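Home Publications People Data Contact

3. Collecting the demonstrations

3.1 Why we stopped guiding the arms by hand

When we started this project in May, the plan was to teach everything by hand guiding. You put the arm in its soft mode, grab it just behind the wrist, drag it through the motion, and the controller remembers where it went. I still love this way of teaching (it's the closest thing I know to holding a kid's hand around a pencil), and for single-arm jobs like opening a drawer or setting down a cup it gave us good data within an afternoon. We recorded 298 hand-guided demonstrations that way, and they're all in the release.

Laundry is where it fell apart. Sorting clothes off a couch takes two arms, and a person guiding two arms has no hands left for anything else. Worse, the person ends up standing right where the wrist cameras are looking, so every second recording had a sleeve or an elbow across the clothes. I tried leaning back. I tried guiding one arm at a time and stitching the two halves together afterward, and the stitched versions looked fine on paper and played back terribly, with one arm letting go of a shirt long before the other had hold of it. Timing between the hands matters a great deal with cloth, and you can't add it in later.

So we moved to remote control for all two-arm tasks. Our setup, which we call Fendari, is a pair of small leader arms clamped to a desk. You move the leaders, the real arms copy you, and you watch through the wrist cameras on two monitors. There's a squeeze handle on each leader for the gripper. It took me a few days to stop reaching for things with my own hands, and Asger Dalsgaard, who ran most of the sessions with me, picked it up before lunch on his first day, much to my annoyance!

3.2 The couch task

The task itself is easy to say. Clothes are lying on a couch, and the robot should pick them up one by one and get them into a basket. I like it as a test because almost nothing about it is fixed. A shirt that was folded on one run is in a heap on the next, the edges you'd want to pinch may be underneath, and the seat is soft, so pushing down to get under a hem just makes a dent that the hem follows you into.

We told operators very little. Start wherever you like, use whichever arm you like, and don't restart just because a grasp slips. That last rule took some getting used to. Everybody's first instinct is to throw away a run with a fumble in it, but the fumbles are where the recovery moves live, and a policy that has only ever seen clean grasps has no idea what to do with a half-held sleeve. If a run had a slip followed by a second try, we kept it and marked the slip with a foot pedal.

Figure 3 shows how much of the job comes down to the two arms sharing a small space. The clothes are close together, the colors are close too, and each gripper has to work without knocking into its neighbor or dragging a second item along.
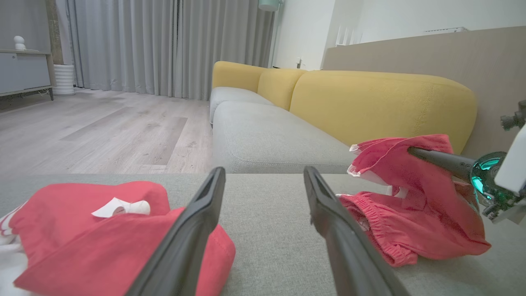

Figure 3. Wrist view during the couch task. One gripper is open over the seat, with part of the red garment under its left finger, while the second arm bunches and lifts the shorts from the right.

3.3 What the operator sees, and what we log

The wrist views are all the operator gets. I went back and forth on this for a while. An overhead view makes the job much more comfortable, and Asger argued for it pretty hard, but the policy we train afterward has only the wrist cameras. If the person steering knows something the policy can't see, the policy is being asked to copy decisions it has no grounds for. We ran a small batch both ways in our first setup, Borkora, and the batch with the overhead monitor switched on was quicker to record and gave us a noticeably worse policy. The robot would head off with great confidence toward places where it had no way of knowing there was a sock.

Without the overhead view, people do something nice that I hadn't planned for: they look around. They tip a wrist, back it off a little, check where the other hand has gotten to, and come in again. Those looking moves take time and they make the recordings longer, and I was tempted to trim them out. Please don't do that if you build on this data. The trained policy picks them up, and it's much better at finding the second garment for it.

For each run we save the joint positions of both leader arms and both follower arms, the gripper openings, the pedal marks, and the two wrist videos. We keep leader and follower separately because they don't agree when a finger is pressing into something. The leader says where the person wanted the finger, the follower says where the cushion let it go, and the distance between them is a decent stand-in for force on arms like ours that don't have force sensors. We train on the leader values. Training on the follower values gave us fingers that hovered just above the fabric and closed on air, which was funny for maybe an hour.

3.4 Sessions and cleanup

A session was 40 runs with a break in the middle. Past that, people get sloppy in a way they don't notice themselves, mostly by squeezing the handle too early. Between runs one of us rearranged the clothes by hand. We tried to be fair about it and weren't, at least in the beginning. When I went through the early videos I found I nearly always left shirts with the hem toward the robot, just because that's how they fall when you toss them from where I stand. After that we drew cards that told us which item to turn, flip, or crumple, and the layouts got a lot more varied.

In all we recorded 1,638 remote-control runs on the couch task. We then watched every one of them (yes, every one, with a lot of coffee) and took out those where the link had stalled or a video had dropped out. We did not take out slow runs, clumsy runs, or runs where something ended up on the floor. Asger and I labeled separately and talked through the ones we disagreed on, which were mostly about whether a garment caught on a fingertip counts as a grasp. We settled on no: it counts only if both fingers are holding cloth.

For the comparisons in Section 4 we also froze a smaller set of 500 runs, drawn evenly across operators, so that we could compare training methods without waiting days for each result. The frozen list was fixed on August 12, 2024, before we trained any of the models reported there, and it hasn't changed.

3.5 Things that still bother me

The delay between leader and follower is short, but you can feel it, and I think it makes all of us a bit more careful than we'd be with our own hands. The policy inherits that. It approaches cloth slowly even when nothing is in the way, and speeding up the playback only works to a point before the grasps start to miss.

The other thing is feel. When I pick up a pair of shorts I know right away if I've caught one layer or two, and on the leader arms I get nothing of the sort, just a picture. Operators learned to give the item a small lift and watch which part of it moved, and that little test lift shows up all over the data. We tried a buzzer in the handle driven by the leader-follower distance, and people switched it off because it buzzed against the couch all the time. A version that ignores slow, steady pressure is on the bench now, and the runs recorded with it will be kept apart from the ones described above.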